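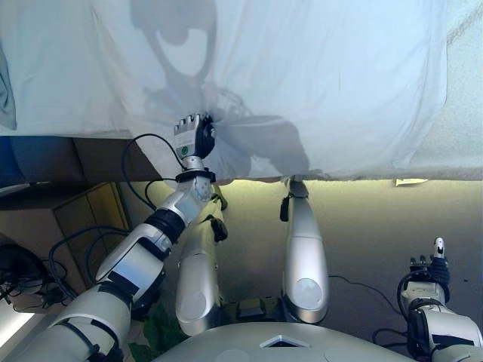

Handout 11, page 2

Household chores and machines: where things stand
Notes by Gilang Hutapea, November 1, 2020

We ended last time with shop-floor work. A part on a line at Murden has one shape and arrives in one place, so the arm can repeat a fixed path. Bed linen has no fixed shape. Each time it is touched, the folds move and the machine has to look again.

The robot has its left hand on a white sheet, with the cloth gathered where the fingers meet it. Its right hand is lower down, clear of the cloth. For a person, taking hold is the easy part of the job. For a machine it already raises several questions. Is there one layer between the fingers or two? Is this an edge or only a fold? Note also the robot's own shadow on the sheet. On plain white cloth, creases are mostly seen as light and dark, and a shadow can confuse that.

Terms for this week
Grasp point: the place on the cloth where the hand closes.
Regrasp: letting go and taking hold somewhere better.
Cycle time: from first touch to finished fold.

The Gosling report from April allows up to 300 seconds for one fold. Dasell allows 16, but only for small towels laid flat by hand beforehand. The two figures should not be compared directly.

So, can machines make a bed yet? Parts of the job, in a known room, with someone nearby.

Reading: Genditz notes, section 2. Bring one chore from home, written out as single hand movements.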